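**Muklow Retail Automation Group**
Minutes of the demonstration visit to Plullby, Jan 24, 2025

Present: Iason Athanasiadis (chair), Lamduan Hemmin, Pongsak Kaewkla, Giuliana Rengifo (minutes)
Host: Somkiat Sangkhawat, Plullby
Apologies: none

**1. Minutes of the last meeting**

Approved with one correction. The supplier name under item 4 should read Munasinghe.

**2. Shelf picking demonstration**

Mr. Sangkhawat gave a short safety talk and asked visitors to stay off the marked floor area. He then showed the group the picking cell and the stocked shelves. Products are grouped by color on each level, which Plullby does for visitors. The store layout used by Surnach mixes them.
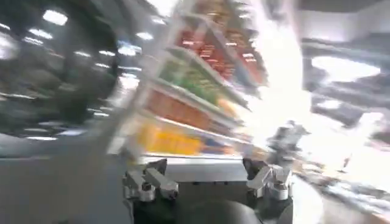
Page 2

Ms. Hemmin asked how many different products the system has on file. Mr. Sangkhawat said 667, of which 258 have been tested for picking. The rest have been scanned only. Mr. Kaewkla asked for the tested list in a spreadsheet.

There was some discussion of lighting. Ms. Rengifo pointed out the glare at the far end of the shelves as seen from the gripper camera, and asked if it affects picking. Mr. Sangkhawat said the software can be set to take a second view from another angle. He will send the settings used at Plullby.

Mr. Kaewkla asked about bottles standing several deep. The current method is to take the front one first. Picking from the back of a row is not planned. 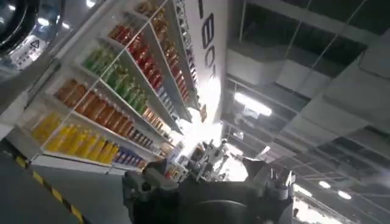 **3. Questions and costs**

The quote from Munasinghe for shelving was tabled and held over. Mr. Athanasiadis wants a price that includes delivery.

Ms. Hemmin asked if staff could be trained on site. Plullby offers a course of 32 hours. Dates to be confirmed.

**4. Actions**

- S. Sangkhawat: send camera settings and the tested product list.
- P. Kaewkla: compare the list with the Surnach order sheet.
- L. Hemmin: ask for course dates.
- I. Athanasiadis: go back to Munasinghe on delivery.

**5. Next meeting**

May, at Muklow. Ms. Rengifo to book the room.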